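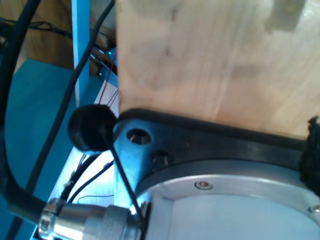 Eirlys says I should stop putting it off and just book the choir's weekend away, so I've done it! Gusamcombe, in March, two nights in a big draughty house by the sea with 30 altos, sopranos and the handful of basses we've managed to hang on to.

I've been singing with them since the autumn and I still can't read music properly. I follow the blobs up and down and lean towards whoever's standing next to me — usually it works, though in January I sang a whole page of the tenor line and rather enjoyed it. We're doing a Welsh lullaby, an awful lot of Fauré and something very fast in Latin that I've been practising in the car (sorry to everyone at the Hernholm roundabout).

The deposit was £100, more than I'd hoped, but it covers all the meals and there's a proper piano. I've been told to bring slippers, a pencil and my own mug. I'm already fretting about who I'll be sharing with, as I do snore a bit when I've got a cold.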